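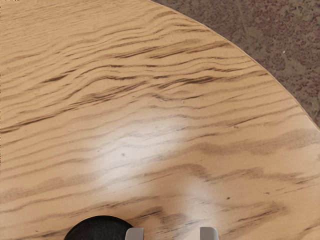

Wiping a wooden table, and who should do it

Many readers of this tips page ask me if they can leave the household chores to a machine already. My answer depends on the chore, so I will go slowly and take one of them: the wooden dining table. After it come some notes on other work in the house and in the shop.

What a machine must know about a table

A person who wipes a table does many small things without thinking. You feel with the cloth if there is something sticky. You press more there, and less on the place where the varnish is thin. When you come to the edge you turn your hand and take the crumbs into your palm. For a robot each of these is a separate problem.

Polished wood is harder than it looks. The lamp or the window makes a white shine on it, and under the shine the camera loses the grain. A knot or a dark streak in the wood can be taken for a spill, and then the machine will rub and rub a place that is already clean. A round table is also more difficult than a square one, because the arm has to follow a curve and there is no straight line to repeat.

Abla Harb, who repairs furniture at Bralonwood, has let a small arm try to wipe tabletops in her workshop. It cleaned the middle well. Near the rim it stopped too early each time and left a strip of dust. She finished by hand, and the complete table took her 15 minutes. Without the arm she needs 2.

If you want to help the machine

1. Take everything off the table first. A gripper with two flat fingers can hold a box or a block without much trouble, but low round things, like a lid or a small dish, slide away from it easily.

2. Close the curtain or move the lamp, so that the shine is not in the middle of the work.

3. Use a cloth that is only a little damp. A machine doesn't notice a puddle under its own hand, and water that stays on wood makes a white ring.

4. Try it on a part that nobody sees, for example on an old board with the same finish. Look at the board the next day too.

5. Go over the edge yourself. Dry cloth, along the grain, one time.

If a white ring is already there, do not wait for any robot. Put a thin cotton towel on the place and pass a warm iron over it for a few seconds, with no steam. Lift and look. Repeat if needed, but never leave the iron standing. After it is cool, rub in a little furniture wax. Test this first where it will not show, some varnishes do not like heat.

Other chores, short answers

Vacuuming the floor: yes. It is the chore where I trust machines most. Pick up cables and socks before, and empty the box after each run.

Floors of rough stone: vacuuming yes, mopping not so much. The pad passes over the low places and the dirt stays in them. Use a brush.

Folding clothes: no. Cloth changes its shape each time you touch it. I have seen the Brustura machine fold towels, and the towels were nice, but somebody must hand them to it flat.

Loading the dishwasher: not yet. Plates are possible when they are all the same size. Glasses and wooden spoons I would keep for myself.

Sanding: in the shop, yes, for flat panels. Lihua Kang from the joinery Nguyen-Tran told me their arm has sanded 2,849 cabinet doors and she was satisfied with nearly all of them. Curved edges are still done by 8 people with sanding blocks.

Oiling and waxing: no. Here the hand is better — you feel when the wood has drunk enough, and you stop.

Should you buy one now?

For a table only, I would not. Fludport sells an arm for the kitchen counter and I tried it at a friend's place. It needed more preparation than the work itself, and one must stay near it. I will try the newer version in September and write here how it went with varnished oak.

Until then, keep two cloths in the drawer, one damp and one dry, and change them often. An old cotton T-shirt without print is very good for this. Wash it without fabric softener, as the softener leaves a film on the polish.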